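4. Setting out the tabletop board

Okay, the fun part! By now your board should be down flat with the gray edge on your right. I do all my laying out standing up, looking straight down at it, and I'd suggest you do the same (sitting, I always end up with everything bunched toward me).

Step 1. Put the black appliance on the right side. It's the bulkiest thing in the set, so get it where you want it before you fuss with the small stuff.

Step 2. Stand the green oval basket at the upper left, long way up and down. Then the round pink plate goes near the top, close to the middle, and the ketchup bottle lies on it at a slant with the cap toward you.

Step 3. Drop the little green disc below the basket, tab pointing down. Mine has the black cable running over it, and I leave it like that.
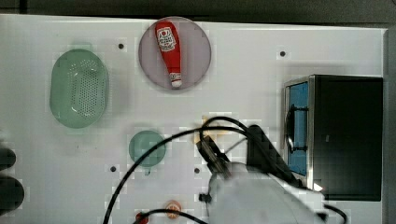 Step 4. Check the holes

Make sure the small holes in the board are clear. I like to leave some space between them and the plate.

Caution: check the ketchup cap before you lay the bottle down! Garnet MacDonald and I spent 26 minutes wiping down a board last September.

Note: if you swap in a bigger plate, go back to Step 2 and move the basket over first.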